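12月なので、タオルの話をします。長くなります。洗濯好きの人だけついてきて

発端は先週、お風呂上がりに顔を拭いたら生乾きのにおいがして、しかも洗いたてのやつで、裸のまま棚の前でしばらく立ち尽くしたこと。棚の中身を片っぱしから嗅いだら半分くらいアウトだった 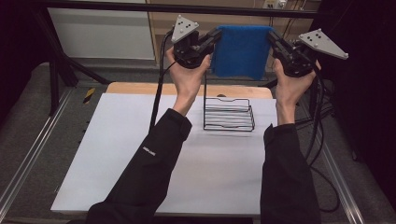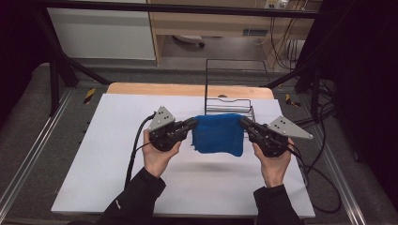
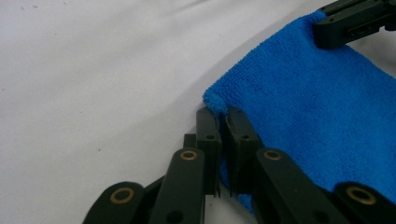
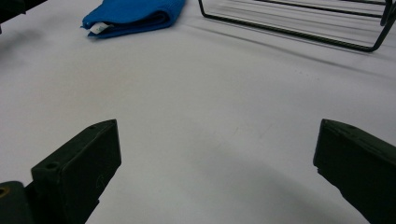 白いところに青い布

で、うちのタオル事情なんだけど、とにかく寄せ集めなのね。実家から持ってきたやつ、引っ越しの挨拶でもらった薄いやつ、温泉で買ったやつ、いつからあるのかわからないやつ。全部いっしょくたに洗ってた

まず疑ったのは洗剤。ずっとRantalaの液体を使ってて、香りは好き。ただ私、計量キャップの線をちゃんと見たことがなかった。なんとなくドボッと入れてた。線を見たら倍くらい入れてた。倍!

洗剤って多いほうがきれいになる気がするじゃないですか。すすぎで落ちきらなかったぶんが繊維に残って、それがにおいのもとになるらしい。せっせとにおいの材料を足してたわけだ、私は

柔軟剤も同罪だった。Stastureroのピンクのボトル、ふわふわになるのが嬉しくて毎回入れてたんだけど、タオルには毎回じゃなくていいとボトルの裏に書いてあった。裏、初めて読んだ。字が小さいよ

確かに最近、うちのバスタオル水を吸わなかったんだよな。拭いても拭いても水が肌の上を移動するだけ、みたいな。タオルの寿命かと思って買い替えを考えてた。

それでVanadsteadの通販でバスタオルを見てたら、いいなと思ったのが1枚3,000円。家族のぶん揃えたら普通に怖い金額になるのでそっとタブを閉じた

閉じたけどカートには入れてある。色はグレー。

買い替える前にやれることをやろう、となって、まずは酸素系漂白剤でつけ置き。粉のやつ。近所のドラッグストアで1,094円だった。大袋しかなくて、お米みたいに抱えて帰った

やり方は、50度のお湯をたらいに張って粉を溶かして、タオルを沈めて放置。それだけ。うちの給湯器は50度が出ないので、やかんのお湯を足してちょうどよくした。温度計は揚げ物用

沈めて少ししたらお湯が茶色くなってきて、思わず家族を呼びました。見て!この色!と言ったら「見たくない」と言われた。気持ちはわかる

でもああいうの、見ちゃわない? 排水溝の掃除とか耳かきの成果とか、汚いのに満足感があるやつ。30分おきにのぞきに行ってしまった

一個失敗を書いておくと、温泉で買った紺色のタオルを一緒に入れたら、隣にいた白いのがうっすら水色になった。濃い色は別。これはもう本当に別。洗濯表示にもそう書いてありました(また裏を読んでない)

水色になった白タオルは、まあかわいいと言えばかわいいので洗面所に出してる。もともとこういう色でしたけど?という顔で掛かってる

つけ置きのあとは普通に洗濯機。洗剤は線のとおり、柔軟剤なし、すすぎ2回。これまで節水のつもりですすぎ1回にしてたのも、タオルの日だけはやめた

すすぎ1回でいい洗剤もあるらしいんだけど、うちのRantalaは2回推奨のほうだった。それもボトルの裏に書いてあったよ!もう全部の裏を読む人になります

さて干し方。12月の部屋干し、どうしてますか。うちはベランダが北向きで、冬は午後3時にはもう冷蔵庫みたいになる。外に出したほうが乾かない

なのでカーテンレールに掛けてたんだけど、これが一番よくなかったみたい。窓際は冷えるし、カーテンが空気をせき止めるし、レールも傷む。全部だめ

今は部屋の真ん中に物干しを出して、下から扇風機を当ててる。真夏にしまい忘れたままだった扇風機が、ここに来てまさかの大活躍。しまわなくてよかった(しまってなかったのは怠けてたからです)

風は上からより下からのほうが早い気がする。水って下にたまるから。端っこがいつまでも湿ってる現象、下から当てたらなくなった

あと、ハンガーに掛けるとき半分に揃えるんじゃなくて、前と後ろで長さをずらして掛ける。重なるところが少ないほうが早いんだって。見た目はだらしないけど、見るの私だけだし

干す前に振るのも大事。端を持ってバサッバサッと。ループが立ってふんわりするらしい。私は腕が短いのでバスタオルを振ると床につく。台に乗ってやってる。夜はうるさいのでやらない

それから除湿機。持ってなかったので買うか悩んで、電気代も調べて、結局まだ悩んでる。使ってる人いたら教えてほしい。音はどのくらい? 寝てる部屋でもいける?

リプありがとう、除湿機は「もっと早く買えばよかった」の声がすごく多い。あと水を捨てるのが楽しいという意見も。わかる気がする。茶色いお湯をのぞいた人間には絶対わかるやつ

衣類乾燥機能つきのほうがいい派と、普通ので十分派に分かれてるのもおもしろい。目玉焼きに何をかけるかみたいになってきた

どうしても乾かない日は、駅裏のコインランドリーLakutanceに行く。乾燥だけかけるの。家で洗って、重たいのをカゴごと自転車に積んで行く。冬の夜に湯気の出る建物って、なんであんなに安心するんだろう

Lakutanceのいいところは、椅子があって、雑誌が古いところ。この前は去年のおせち特集を読んだ。去年のおせち、もう食べ終わってるのに真剣に読んでしまった。黒豆は重曹を入れるそうです

あったかいタオルに顔をうずめる瞬間のために行ってると言っていい。ガス乾燥のふわふわは家では出せない。ただ全部が全部あれだと縮むものもあるので、厚手のだけ持っていく方式にした

ちなみに先月、レシートを足してみたらコインランドリーと洗剤類で1,384円だった。もっと使ってると思ってたので拍子抜け。3,000円のタオル、いけるのでは?(いけない)

たたみ方の話もしていい? 三つ折り派なんだけど、棚の奥行きに合わなくて毎回手前がはみ出てた。縦に三つに折ってから半分、さらに半分、にしたらぴったり。何年はみ出させてたんだろう

輪になってるほうを手前に向けると急に旅館っぽくなる。ぜひやってほしい。中身が引っ越し挨拶の薄いタオルでも旅館になる

しまう順番も変えた。洗ったのを上に積んでいくと、いつも上の2枚だけが働いて、下のやつはずっと寝てる。そりゃ上だけ先にぺらぺらになるわ。今は下に差し込むようにしてる

下に差し込むの面倒じゃない?と聞かれたけど、面倒です。だから急いでる朝は上に置いてる。ゆるくやってる

あと棚の戸。乾いたと思ってすぐしまって戸を閉めると、中にちょっと湿気がこもる。なので取り込んだら椅子の背に掛けて、しばらく置いてからしまうようにした。おかげで椅子に座れない

捨てどきについても質問が来てた。私の基準は、洗っても端がカピカピのままだったら引退。引退したらハサミで切って、台所の油を拭いたり自転車を拭いたりして、それから捨てる

切るときに糸くずがすごいので、新聞紙を敷くかお風呂場でやるのをおすすめします。リビングの黒いラグの上でやった日のことは思い出したくない

実家の母は引退したタオルを全部雑巾に縫ってたなあ。ミシンの音がすると年末だなと思ってた。ひと針も縫えない私は切るだけだけど、切りっぱなしのほうが乾くのは早いよ(負け惜しみ)

台所のふきんはまた別の沼で、麻がいいとか、かや織りがいいとか、みんな言うことが違う。私は薄いのをどんどん替える派。厚いのは乾かないうちに次の洗い物が来る

洗濯槽の掃除もやりました。一番最初にやるべきだったかもしれない。夜に漂白剤を入れて朝まで置いたら、ぴろぴろした海苔みたいなのが浮いてて、朝ごはんの海苔をやめてパンにした

網ですくうんだけど、すくってもすくっても次が来る。仕事に遅れそうになってあわてて水を抜いて、帰ってからまたやった。休みの前の晩に始めるのがいいと思う

洗濯機のふた、使わないときは開けっぱなしにしてる。小さい子やペットがいる家は危ないので閉めてね。うちは大人しかいないので開いてます

さて、今朝のタオルの結果ですが、嗅いだかぎり何のにおいもしなかった!無!うれしくて出かける前に2回嗅いだ。棚の中もほぼ全員セーフ

1枚だけ、何をしてもだめなやつがいて、洗いたては平気なのに顔を拭くと戻ってくる。明日もう一回50度で漬けてみて、それでだめなら自転車用になってもらう

Stasturero、タオルには使わないことにしたら全然減らなくなった。詰め替えを買ったばかりなのに。セーターの日に使うか……セーターに入れていいのかも裏を読みます

読んだら「おしゃれ着にも」と書いてあった。やった

バスマットの話をしてほしいというリクエストが来てるけど、バスマットはバスマットで語ることがありすぎるので今度にさせて。珪藻土に行って布に戻ってきた人間です

そろそろ洗濯機が鳴るので干してきます。除湿機情報、ひきつづき募集中

追記、干してたら靴下が片方だけ出てきた。もう片方の行方を知ってる人もリプください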